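8/17/21
Notebook, place pages build, Ferkau gazetteer

Picked up from Renato's handover. The nearby-places block was still pulling from the old index, so towns on the far side of the Cavance inlet were listed as close to the Mazandarani pages. Straight-line distance says they are. By road you go all the way around the head of the inlet, and the ferry does not run year round.

Changed the lookup as follows. Candidate places are still taken by great-circle distance with a 30 km radius. Each candidate is then checked against the coastline layer, and if the line between the two points crosses water for more than 4 km the candidate is dropped to a second list. The second list is only used when the first comes up short. Did not touch the population cutoff.

Ran it on the coastal set, 280 pages. Output written to the usual directory, suffix _coast2. Spot check on the north shore looks right. South shore still has two villages with the same name in the same district, and the page for one links to the other. Same fault as before, so it is in the name matching and the new filter has no part in it. Need to key on the place ID all the way through. At present the ID is dropped when the link text is built and looked up again by name, which is asking for trouble anywhere with numbered hamlets.

Time zones. Patricio Farías reported that the offset line on the Clirnness pages was an hour out. Checked: the zone name is correct, the offset is wrong. The template reads the offset from a column filled in when the place table was first loaded, in winter. It never gets refreshed. Removed the column from the query and now compute the offset from the zone name at render time. Left the column in the table until Renato confirms the export does not use it.

Local time itself is still stamped at build and goes stale as soon as the page is cached. Two options: drop the line, or fill it in on the client. I prefer the second. The script is small and the zone name is already in the page.

Airports block: distance and direction were being computed from different reference points, distance from the town center and direction from the district centroid. Both now use the town center. For big rural districts this moved the bearing a lot. One went from northeast to east-southeast.

Build time for a batch of 100 pages went up with the coastline check. Most of it is reloading the polygon file for every page. Load once per worker and it should come back down.
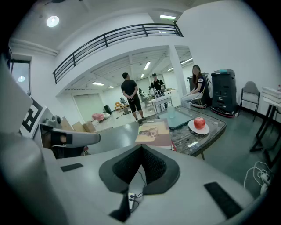
Does the coastline check need to run on inland pages?
Only where the search radius reaches a shoreline. Lakes are not in the layer, so a page with no coast inside its radius can skip the check and keep the plain distance order.

Still open:
- place ID carried through to link text
- client-side clock, fallback text when scripts are off
- ask Renato about the offset column
- rebuild Clirnness and send Patricio the new pages to check
- lakes: leave out for now, revisit if anyone complains about the Cavance reservoir towns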